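Search this site Go

Filed under: Play & Learning, Around Town

Homham play kitchen gets a fresh counter and a whole lot of fruit

The play kitchen at the Homham toy library is back, and it looks terrific! Families can drop in again from June, and there's plenty to cook with — the pantry has been restocked with 175 pieces of pretend food, most of it handed in by members over the spring.

Latifa Fahmy, who runs the family sessions, wanted the counter to feel like one at home, with grown-up kitchen things next to the soft and shiny play food. "They want the real cutting board," she said. "They want the mug Grandma would use." 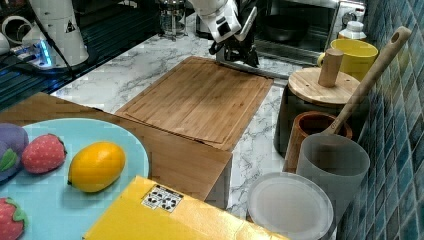 What's on the counter

The plush strawberries are already the favorites, with the purple eggplant close behind (its green cap is shaped like a leaf, and it's every bit as squeezable as you'd hope). Add a glossy lemon, a big light blue plate, a bamboo board with a groove around the rim and a canister with a wooden lid, and lunch is well on its way.

Sessions take up to 21 children at a time. Ifeoma Briggs is looking after bookings at the front desk and would love to hear from anyone with play vegetables to spare — carrots and corn especially, as the soup makers keep asking for them.

Last updated: May 27, 2021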